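Day two of sorting the block corner with Lovisa Fagerlund, and I have opinions now, so bear with me (this may take a few posts).

First: deep bins beat shallow trays. I fought this for years! Trays look lovely on a shelf, but blocks want to be dumped, and a bin with sloping sides slides everything back down to the middle where you can reach it.

Second: we're sticking with reds and greens for the first batch — easy to tell apart, even when they're all in a heap.

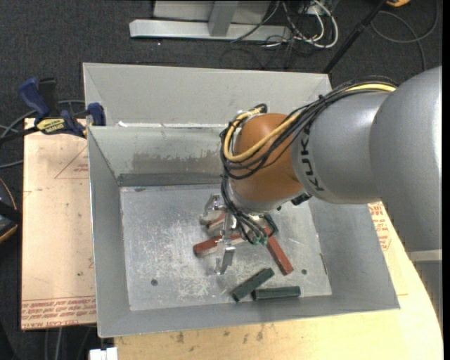 Should you sort by color or by size first? Color first, then size within each color, and you'll save yourself a lot of second-guessing.

Rhodri Howells disagrees and has sent me 9 messages saying so. Love you, Rhodri.

Tomorrow I'm on to labels, the big chunky kind you can read from across the room. If you have a favorite marker for metal, please tell me, I've already ruined two.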